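Silcombe Workshop Notebook
Household Tasks Bench — November
Entry 524

Purpose

To record the state of the tidying task and to set out what remains before the Irnudholm review. The question put to the group is whether an arm can clear up after a child at the end of the day. The present answer is a partial one.

Status of related chores

Wiping a flat counter is considered adequate. Folding is suspended until the Langat fixture is returned. Sorting small parts for the shop floor will share the pushing routine used for toys, and both should be logged under the same heading from now on.

Tidying: gather, then put away

The work has been divided into two stages. In the first, loose pieces are brought together by pushing. In the second, each piece is to be picked and placed in a bin. Only the first stage is under study at present. The time limit per attempt stays at 30 seconds. Colleagues should note that a person does this with one sweep of the forearm and gives it no thought.

Round pieces and pointed pieces should be scored separately. The Cultomton notes treat them as one class, and their totals cannot be compared with ours.

Layout on the board: eight shape-sorter blocks in four colors, grouped toward the back, with the rod lowered behind the blue triangle. 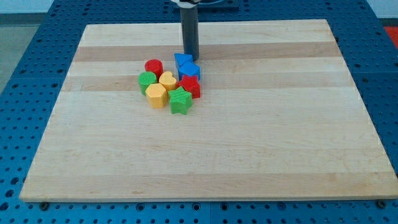
Open items

1. Agree on a written definition of "gathered." The current wording allows two readers to disagree.
2. Repeat the series with the pieces starting near the front edge of the board.
3. Request a decision on bins — size and position — before the second stage is scheduled.
4. Copy the scoring sheet to the shared folder.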